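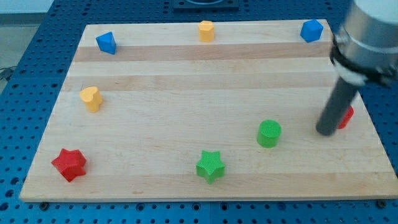 How to make a set of small shape blocks and a maple board to sort them on

A board and a handful of colored blocks will keep a preschooler busy for a good while, and they are just as handy for grown-up uses: practicing patterns, teaching color words, testing a new spool of filament. The project splits into two parts. The blocks come off a 3D printer and the board is glued up from maple strips. You can do them in either order, but the glue needs a night to cure, so I start with the board.

What you need

Maple strips, planed to the same thickness
Wood glue (I use Makel, any yellow glue will do)
Bar clamps, at least four
Wax paper
Sandpaper in 80, 120 and 220 grit
Food-safe mineral oil or board wax
PLA filament in red, yellow, green and blue
A printer with a bed big enough for a few small parts
A small flat file

Part one: the board

Lay the strips out dry before you open the glue. Maple runs from pale cream to a warmer honey color, even in boards from the same stack, and you get a nicer surface if you move the strips around until the light and dark ones alternate. Small dark marks in the grain are fine. Leave them in. What you want to reject is any strip with a bow you can see when you hold it up and look down its length.

Mark a big triangle across all the strips in pencil. When you pick them up for gluing, the triangle tells you how they go back together.

Cover the table with wax paper. Ours is a perforated table and glue finds every hole, so I put down two layers. Spread a thin, even coat on one edge of each strip and push the strips together. Alternate the clamps over and under the board so it doesn't curl. Tighten until you see a line of small beads along each joint, then stop. If glue is running down the side you have used too much or squeezed too hard.

Scrape the squeeze-out after 90 minutes, when it has gone rubbery. A putty knife works. If you wait until the next day it will be hard as glass and can pull splinters out with it. Leave the clamps on overnight anyway.

The next day, trim the ends square and sand. Start at 80 to level the joints, go to 120, and finish at 220. Sand with the grain the whole time. Run the paper over the edges and corners until nothing catches on a cotton rag. Wipe off the dust, rub in oil, wait 20 minutes, wipe off what hasn't soaked in. Do a second coat the following day if the wood looks dull.

I don't varnish these. A glossy board looks good for a week, then the blocks scratch it and the scratches show white. Oiled wood takes the same scratches and you can rub them out.

Part two: the blocks

Pick a few outlines and stretch them straight up into solid blocks. Stars and hearts are the ones children ask for. Pentagon prisms and other many-sided solids are good too. They don't have an easy name, so people end up describing them, and that is useful if you are working on words.

Any simple modeling program will do it. Draw the outline flat, extrude it, and round the edges slightly. A five-pointed star should be fat, with short points. Long thin points snap, and they hurt to step on. For the heart, keep the notch between the lobes shallow so it doesn't trap dirt.

Settings that have worked for me:

Layer height 0.2 mm
Three walls
Fifteen percent infill
No supports
Brim only on the stars, if the points lift

Print each color in one batch. Swapping filament for every block wastes more plastic than you would think, as the nozzle has to be purged each time. Two shapes in one color and the same shape in two colors gives you more to sort than a set where everything matches. A red star and a green star, for instance, belong together or apart depending on the rule you pick.

The top of each block will show the pattern the nozzle leaves, usually a fine texture. You can hide it by turning on ironing in the slicer. I leave it. It gives fingers something to feel, and it helps kids tell the top from the sides.

When the parts are off the bed, pull away any brim and run the file along the bottom edge. There is nearly always a slight lip there from the first layer, and it will scratch the oil finish if you leave it. Check the points of the stars with your thumb.

A word on size. If children under three will be around, make every block too big to fit through a cardboard toilet paper tube. Scale the whole set up together so that it still looks like a set, and check each one in the tube before you hand them over.

Using the board

Spread the blocks out with plenty of bare wood between them. Crowded blocks get knocked over, and small hands need room to reach in.

Easy rules to begin with:

All the blue ones to the back.
Find everything with points.
Put the heart next to a star.
Trade places: green goes where red was.

Once those are no trouble, combine two rules. "The yellow one that isn't a heart" takes some thinking for a four-year-old. You can also have one person arrange the blocks while the other looks away, then move a single block and ask which one it was.

Standing blocks on edge or tilting them is allowed. The many-sided ones look quite different depending on which face is down, and older kids like to work out how many ways each one can rest.

Care

Wipe the board with a damp cloth and dry it right away. Don't soak it, and keep it away from radiators in December, when the heat is on and the air is dry. That is when glue joints open up. Oil it again when water stops beading.

The blocks wash in lukewarm water with a drop of dish soap. Keep them out of the dishwasher and off the dashboard of a car — PLA goes soft well before you would expect it to. A warped star can't be flattened again, so just print another.

Store the blocks in a cloth bag and stand the board on its long edge. If you lean it against a wall at an angle for months it can take a slight bend.

Page updated June 8, 2024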